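4. Trying the Nodo hand-held kit on soft things

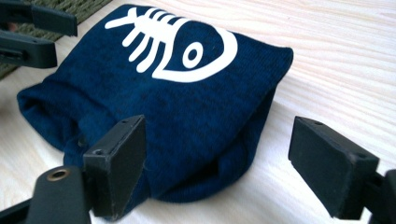
Figure 1. Knit pouch with a fish skeleton print on the pale wood table, with the black fingers of the hand-held gripper reaching in on either side.

4.1 What we bought and why

I should say up front that I came to the Nodo kit as a customer. Our lab paid full price for it, 735 dollars for each hand-held unit with its fingers and camera mount, and we ordered 2 of them so one person could work with both hands. Kiều Ông did most of the unboxing and nearly all of the early handling, and I did the complaining (and, later on, a good part of the handling too, once I stopped complaining). The company had no say in what we wrote and didn't see a draft.

We already had a setup for collecting demonstrations, the Trimwood rig described in Section 2, and it works fine on blocks, cups and other things that keep their shape. Fabric was where it let us down. The trigger on it is stiff, so people tend to close it all the way in one go, and with a soft object you really want to ease in, feel it give, and then decide how much more to squeeze. The Nodo brochure makes a big deal of its light trigger. I wanted to know if that was worth paying for.

4.2 Why a pouch

Our fabric tasks had been towels and washcloths up to that point, and those are almost too easy in one way: wherever you grab, you get cloth. A pouch is a nicer problem. It has an open end and a closed end, it has a printed side and a back, and it can puff up or slump depending on how it was last put down. The one in Figure 1 is a navy knit with a fuzzy surface and a big white fish skeleton on it, and I got quite fond of it. The print is handy for a second reason, too. You can tell at a glance which way the pouch is pointing just from the head and the spine, and that saved us from sewing on markers when we labeled the recordings afterward.

The thing to look at in the figure is the approach. There's a wide gap between the two fingers, the left one is nearly touching the knit low down on the side, and the right one still has bare wood to cross. That lopsided way of coming in showed up over and over in our recordings, with every operator. I had expected people to center the gripper on the object first and then close. With cloth they like to park one finger beside it as a kind of wall and bring the other one over.

4.3 How the sessions ran

We recorded 60 demonstrations over a few afternoons in August, all on the same table. An operator picked up the pouch, turned it so the fish faced a given direction, and set it down again. Before each run somebody else dropped the pouch from a low height so that the starting shape was never quite the same twice. We didn't tell operators where to grab or how many tries they could take. If they let go and grabbed again, we kept it in, and I'd encourage anyone doing this to keep those runs, since a policy trained only on clean pickups has no idea what to do after a slip.

We threw out a run only if the operator stopped partway or if the tracking dropped out for long enough that the hand positions couldn't be trusted. The kit does lose tracking now and then when you swing it fast. It picks itself back up without a restart, and that's a big improvement over Trimwood, where you had to set the thing down, wait for the light, and start over (and by then the operator had wandered off to get coffee).

4.4 What I liked

The trigger is as good as they claim. I can hold it half closed for a long time without my hand shaking, and small changes in squeeze show up clearly in the finger width readings. On the older rig those readings looked like stairs. On this one you can see a person hesitate.

I also like how blunt and plain the fingers are. They're flat black pads with squared ends, and they slide along a tabletop without digging in, so getting one of them under a sagging edge of knit is much less of a fight than I'd feared. Ours picked up scuffs on the edges pretty quickly. That hasn't changed anything about the grip as far as I can tell, and the little holes along the top mean you can screw on something else if you want different pads.

The view from the camera mount deserves a mention as well. You see both fingers and the stretch of table between them, low down and close up, and with pale wood underneath, a dark pouch stands out very well. We tried a darker cloth over the table for one short session and the outline of the knit got much harder to pick out, so we went back to bare wood.

4.5 What I didn't like

The software is called Inside, and it's the weak part of the package. It wants you to name every session before you can start recording, it forgets your export settings, and it writes files in a layout that didn't match our loader. Kiều wrote a converter in an evening, and we include it in the supplementary material. A lab without someone like that would lose a lot more than an evening.

Two-handed work is cramped, too. The units are bulky behind the fingers, so when both hands go for the same small object, the second gripper pokes into the first one's view and you end up with a dark, blurry shape up in a corner. For a pouch this size we mostly got around it by having one hand hang back until the other was finished. For folding a shirt I don't think it would matter much. For threading a cord I think it would drive you up the wall.

And the manual! It runs to 26 pages, and the section on calibrating the fingers is one paragraph long. We worked the procedure out by trial and error and wrote our own version, which we now hand to new operators along with the kit.

4.6 Would I buy it again

For soft objects, yes, and I'd buy the pair. If your work is all rigid parts, I can't see that it does enough over a cheaper rig to justify the money. Section 5 covers the training runs, where the pouch recordings are mixed with the older towel data, and there I'll get into how much the half-closed trigger readings helped.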